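How a computer mouse works

10 September 2020

A computer mouse is a pointing device. It measures how far it has moved across a surface and sends that measurement to the computer, which moves the pointer on the screen by a matching amount.

Most mice today are optical. An optical mouse has a small light underneath, often red. The light shines on the surface below. Next to it is a sensor, a very simple camera that takes more than 500 tiny pictures every second. A chip compares each picture with the one before it. If the pattern has shifted to the left, the chip works out that the mouse has moved to the right.

The parts are fixed to a circuit board, a flat sheet with thin metal tracks that carry electricity. Under each button is a switch. Pressing the button closes the switch, and the board sends a signal called a click. A basic mouse has 2 main buttons and a wheel.

In most mice the board is hidden by a coloured case. A clear case lets it show. 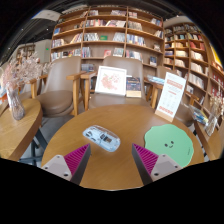 Jodell Nanayakkara, Science Writer, Karkdale Young Readers

The clear mouse on the round table has a dark circuit board inside its shell. The mint-green mat to the right of it is a mouse pad.

A pad gives the sensor an even surface with plenty of fine detail. Glass and very shiny tables can cause trouble, as the sensor may find no pattern to follow. The outline of the pad makes no difference to the sensor. It can be square, round or wavy like a cloud.

Word to know
Sensor: a part that detects light, heat, movement or sound.

Last updated: 10 September

Related
How a keyboard knows which key you pressed
What is a circuit?
Why some materials are see-through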